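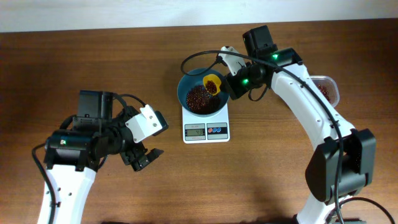

Ingrid Mercado

Trernum Table: progress report to the Karkel Fund
5/18/23

Dear Rania,

Thank you for the extra week, which made all the difference, and for your kind note after the spring lunch. I've tried to keep to the headings you sent, though as you know I do wander, and I hope you'll forgive me if some of what belongs under "Spending" has crept into "Activities".

Activities since our last report

The weekly cookery sessions at the El Fassi Rooms have carried on through the winter and have become, I think, the thing people in Trernum would miss most if we stopped. When we wrote our bid we imagined a fairly plain course: soups, stews, a bit of baking, how to make a bag of dried beans go further than you'd expect. All of that still goes on. What we hadn't planned for was how much of each session would be spent sitting down afterwards, with the plates pushed back, talking about who used to cook what and for whom. Fouad Lahlou, who leads the sessions, started finishing the cooking half an hour earlier to leave room for it, and I was a little worried you might feel that wasn't what you'd paid for. Having sat in on several of these afternoons I'm no longer worried at all.

In total 68 people have come to at least one session, against the 50-odd we had hoped for by this stage. A good number come every week and have their own chairs, more or less. Others come when the bus allows. We did lose a few of the younger parents when the session moved to the afternoon (the school run, of course), and Fouad would dearly like to try a Saturday morning for them in the autumn, if the room can be had.

The recipe book

Now, the book. You asked very gently where it had got to, and the answer is that it's further along than my emails have suggested. We have 98 recipes written down, some typed, some on the backs of things, and one dictated over the telephone by Kekeli Abugri's aunt with a good deal of shouting at both ends. They won't all go in. Kekeli has been working through them at home, turning handfuls and teacups into grams wherever the person who gave us the recipe is happy for that to be done. A few firmly aren't, and we've agreed to print theirs exactly as they said it.

The testing has been slower than I promised you. We'd supposed that a recipe cooked every week for forty years would need very little checking, and it's been a lesson to us all how much a good cook leaves out. Soaking times were the worst of it. Two of the bean dishes had to be made again from the beginning, and the flatbreads are still giving us trouble, so those pages are being held back for now.

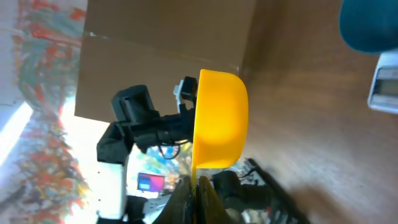

A yellow bowl, with a cardboard box behind it.

Zakhar Mykhailiuk has laid out the first chapter and it looks lovely, with plenty of white space for people to scribble in. We're still planning a print run of 1000 copies. Zonura, the printers, have held their quote for us until the end of June, so I'm keen to have the pages with them by then, flatbreads or no flatbreads.

Spending

Room hire and ingredients are close to what we budgeted. Cooking oil and butter have cost more than we allowed, and we've made up the difference by buying less for the tea table, a decision that was not universally popular. The travel fund has been used less than expected. I'd like to ask whether we might move what's left of it into the printing line, as the better paper would let the book lie open flat on a worktop. Kekeli feels strongly about this and so, now, do I. The full breakdown is in the spreadsheet Fouad is sending separately.

What has been difficult

The boiler at the El Fassi Rooms failed twice, and we cancelled one session altogether. We've also found it harder than we thought to reach people who live alone and don't already know somebody in the group. Leaflets did very little. Being asked in person did a great deal, and we are now going along to the Tuesday chair exercise class and simply staying for a chat at the end.

Next

There are 5 sessions left in this term, then the summer lunch, to which you and your colleagues are warmly invited. Fouad is already fretting over the menu. Do let me know about the travel money when you can, and whether anyone coming from your side doesn't eat nuts.

With very best wishes,
Ingrid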